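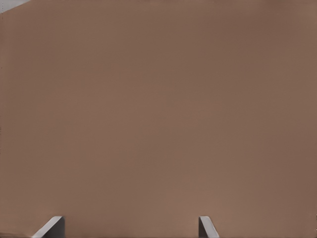 A plain brown surface with a small pale patch in the top left corner.

Singing at the Gate: Work Songs from the Zevside Cannery Strike
Final project report, American Labor and Music

I picked this topic because my great-aunt used to hum a tune while she peeled potatoes, and when I finally asked her what it was she said "oh, that's a picket song." I had been expecting a hymn! So when we got our project list in October and saw that local strikes were on it, I signed up before I'd even read the rest of the page.

The strike itself was pretty small. The Fonseca cannery in Zevside had 835 people on the payroll, and most of them walked out over a cut in the piece rate. They were out for 124 days. There are two newspaper write-ups that I could find, and both of them spend more time on the price of canned peaches than on the workers. Neither one mentions music at all. If you only read the papers you'd think everybody stood there in silence for four months.

What I used

My main source was a songbook, if you can call it that. It's a stack of typed sheets stapled down one side, with pencil corrections, and the county library keeps it in a folder with old union dues cards. I also listened to 3 taped interviews from the library's collection. The sound on the second one is rough (there's a fan or something going the whole time) and I had to play some parts over and over to get the words down. I marked every place where I was guessing.

The songs

Most of them are new words on old tunes. That was normal for union songs — you can't hand out sheet music on a picket line, so you take something everybody knows from church or the radio and you swap the words. The one my great-aunt hums is called "Flositz Road," after the street that ran past the loading gate, and it goes to a hymn tune that I recognized right away once I slowed it down. The verses are mostly complaints about the foreman's watch running fast. Verse four has been crossed out so hard that the pencil went through the paper, and I would love to know what it said.

There's also a funny one, "Half a Cent a Can," which is basically arithmetic set to music. It walks you through how many cans you'd have to pack to buy a pair of shoes. My favorite thing about it is that the answer changes between the two typed copies, so somebody went back and updated it when the rate was cut!

One woman on the tapes says the songs were for keeping warm more than anything. Another says they were for drowning out the trucks. I went in looking for big political messages, and there are some, but I think I'd have missed a lot if I hadn't listened to the tapes before writing my outline.

The benefit concert

On a Friday night near the end of the strike there was a concert at Skestoter Hall. The handbill says admission was "what you can spare," and a note on the back of one songbook page says they took in 3,000 dollars, which seems like a lot to me for that kind of night. I couldn't find a second source, so I'm reporting it as what the note says and leaving it there. It could include money that other locals mailed in. 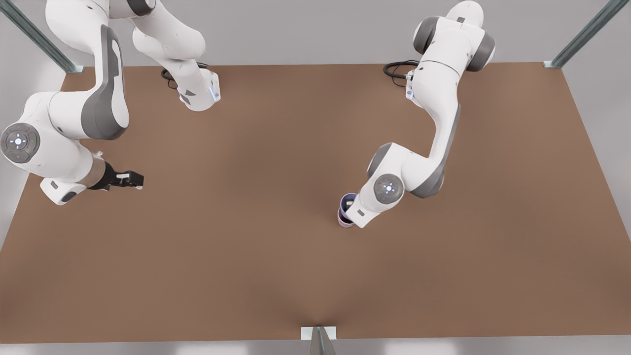 What I'd do differently

I'd start with the tapes. I'd also ask for help with the musical side a lot earlier, as I can carry a tune but I can't really write one down, and my transcription of "Flositz Road" took me two whole weekends. The chorus still isn't right in the third line. I have the lyrics typed up in the appendix, with the crossed-out verse left as a blank space, and my great-aunt has a copy on her refrigerator.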